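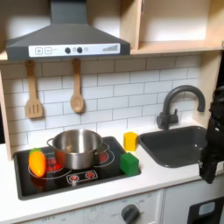
Is a play kitchen of this size suitable for a classroom, or is it a product for the home?

It depends on the age of the group and on how the room is arranged. The kitchen reviewed in these pages was assessed for use in early childhood rooms, with the home treated as a secondary setting. Our finding is that it serves a classroom well when it stands against a wall and is used by three children at a time. In a home it will be generous for one child and comfortable for two.

Scope of the review

The Early Learning Equipment Review considers furniture and play materials intended for children between the ages of three and seven. The present review concerns the Otum play kitchen, placed in use in June. Comparison is made where appropriate with two products reviewed previously in this series, the Arska Corner Kitchen and the Hoekstra Stove Bench. Wooden blocks from Danex, used by the children as pretend ingredients, are discussed separately toward the end.

Reviewers were asked to consider assembly, construction, surfaces, play value, cleaning, and storage. No score is awarded. Purchasing decisions depend heavily on local circumstances, and the practice of giving a single number was discontinued in this series.

Assembly

The kitchen is delivered flat in 2 cartons. The instructions are printed in line drawings with very little text, and they are adequate. Hardware is packed by stage in numbered bags, an arrangement we would like to see adopted more widely. Two adults completed the work in one afternoon. One adult could complete most of it alone, although the hood and the upper section should be lifted into place by two people.

The order of assembly deserves attention. The wall section behind the counter must be fixed before the side panels are fully tightened, and the drawing for this stage does not make the point clearly. Our assemblers tightened the panels first and had to loosen them again. Purchasers are advised to leave all side panel screws a half turn short until the upper shelf is in place.

A wall bracket is supplied and must be used. The unit has a tall upper portion, and children will pull on the counter. Fixings suitable for the wall itself are not included and should be obtained in advance.

Construction and surfaces

The general appearance is restrained. The kitchen has a white counter and white subway tiles behind it, with wooden panels at the sides and open wooden shelving next to the hood. Rooms that already contain a large quantity of brightly colored equipment will benefit from a piece that is quieter in tone. Several staff members remarked that the children's own play materials stood out better against it.

The counter has withstood ordinary use. Crayon was removed with a damp cloth and a small quantity of dish soap. Washable marker left a faint trace after a full day, which disappeared on the second cleaning. The grout lines behind the counter required no special treatment, and they do not appear to collect dust to any greater extent than the tiles themselves.

The edges of the wooden panels were checked by hand on arrival and again at the close of the review period. One rough spot was found low on a side panel and was corrected with fine sandpaper. We do not regard this as a serious fault, but the check should be carried out by every purchaser before the kitchen is opened to children.

The hood and cooktop

The hood is the most imposing part of the kitchen and gives it much of its character. Its dark gray canopy is broad, and a white strip along the front carries printed plus and minus buttons and a pair of round dark knobs. Children attended to this strip more than we had anticipated. In pretend cooking, the hood was "switched on" before the food was placed on the stove, and in several groups the task of operating it became a role in its own right.

A slotted spatula and a spoon, both wooden, hang beneath the hood. The position is sensible. The utensils are within reach of a standing child and are easily returned, and we observed that they were put back more reliably than the pans. Programs that wish to add further utensils should do so sparingly, as the space against the tiles becomes crowded and the children begin to pull several down in order to reach one.

The cooktop is glossy and black, with burner rings outlined in white and red heating graphics inside them. It does not light up and makes no sound. The review panel was divided on this point at the outset. The Hoekstra Stove Bench, reviewed previously, produces a boiling sound when a pan is set down, and the sound was popular for a short time before it became tiresome to the adults in the room. The printed burners of the Otum kitchen require no batteries and leave the sounds to the children, who supplied them in quantity.

The gloss finish does show fingerprints. A dry microfiber cloth is sufficient to remove them. Fine scratches became visible in strong light after the metal pans were introduced, and programs concerned with appearance may prefer wooden or silicone cookware.

The sink

The dark gray sink is recessed into the counter and has rounded corners. It is deep enough to hold a useful number of cups and plates, and it became the customary place for clearing up at the end of play. There is no drain. The manufacturer's instructions state that water should not be used, and we support this position for indoor rooms. Where water play is wanted, a separate tub should be provided.

In comparison, the Arska Corner Kitchen offers a removable basin, and it remains the better choice for programs that wish to combine water and pretend cooking. The Otum sink is fixed, which makes it sturdier but also slower to clean. Crumbs of modeling dough gathered in the corners and had to be loosened with a soft brush.

Play value

Play at the kitchen was sustained. Children returned to it throughout the morning, and the open counter between the cooktop and the sink encouraged them to work next to one another. Preparation took place in the middle, cooking on one side, and washing on the other. This arrangement reduced disputes over the stove, although it did not remove them.

The older children used the kitchen for purposes that its designers may not have had in mind. It served as a bakery, a laboratory, and, for most of one week, the galley of a ship. The printed controls did not prevent this. The younger children remained closer to ordinary household cooking and repeated the same meal many times, as is to be expected at that age.

Loose materials matter as much as the kitchen itself. We found that plain blocks and a few clear plastic cups were used more often, and in more ways, than molded plastic food. A green cube was at different times a pea, a lime, and a bar of soap.
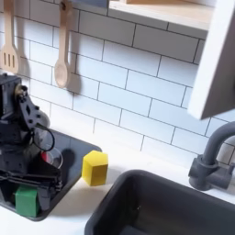 Our group went the other way with the blocks and I would not be so quick to put the plastic food in a closet, writes a reader of an earlier version of this review. The threes in my room wanted a banana that looked like a banana. They had no patience for a yellow cube until spring, and then one morning it was butter and everyone needed butter. I would say put both out and let them sort it out. Also, please tell people to buy more cups than they think they need, because cups leave the kitchen and do not come back.

We accept the point regarding younger children and have amended our recommendation accordingly. A small basket of recognizable food may be offered at the beginning of the year, with blocks added as the group becomes accustomed to pretending with them. The recommendation on cups is also adopted.

The Danex blocks

The Danex blocks used during the review are sold in a tub of 500. This is a larger quantity than any play kitchen requires, and the greater part of the tub was assigned to the construction area. The blocks are painted in solid colors. Their size suits a small hand, and they sit steadily on the counter and in a pan. Paint wear was confined to the corners. Age guidance on the tub should be followed, and the blocks should not be offered where children still place objects in their mouths.

Cleaning and upkeep

A weekly cleaning was sufficient. The counter and cooktop were wiped each day at the close of the session, and the shelves were cleared and dusted at the end of the week. Screws should be checked monthly. One of the lower fittings had worked slightly loose by the end of the review period and was retightened without difficulty.

The open shelves require some discipline from adults. They are attractive when lightly filled and become untidy quickly. We recommend that items stored there be limited to those the children are expected to use on the same day.

Findings

The Otum play kitchen is recommended for classrooms serving children from three years of age, subject to secure fixing to the wall. Its surfaces are easily maintained and its design leaves adequate room for children to direct their own play. The fixed sink and the tendency of the cooktop to show scratches are its principal weaknesses.

It is not recommended for programs that require water play at the kitchen, for which the Arska Corner Kitchen remains our preferred model. Programs with limited floor space may wish to consult our earlier review of the Hoekstra Stove Bench. Replacement utensils and screws for the Otum kitchen may be ordered separately; replacement cooktop panels were not available when the review was prepared.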